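Packaging and inserts: frequently asked questions

Applies to all orders placed through the Nesten trade portal. 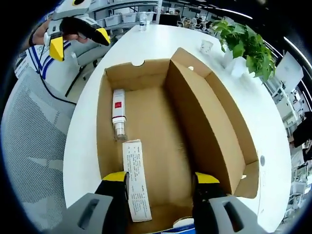 Which carton sizes are held in stock?
Codes 883 and 935. Other sizes are made to order, with a minimum run of 1,498 units.

Can I supply my own printed inserts?
Yes. Send them flat or folded to the Drindside depot, marked with your account number. Unmarked parcels are returned at your cost.

Are dividers included?
No — add them as a separate line on the order form. They ship flat.

How long does a repeat order take?
Orders confirmed before noon leave within two working days. Made-to-order sizes follow the date on your quote.

Who deals with artwork queries?
Adoración Rivas, Drindside depot. Quote the job number in the subject line.

Can cartons be recycled?
Plain board, yes. Remove tape first.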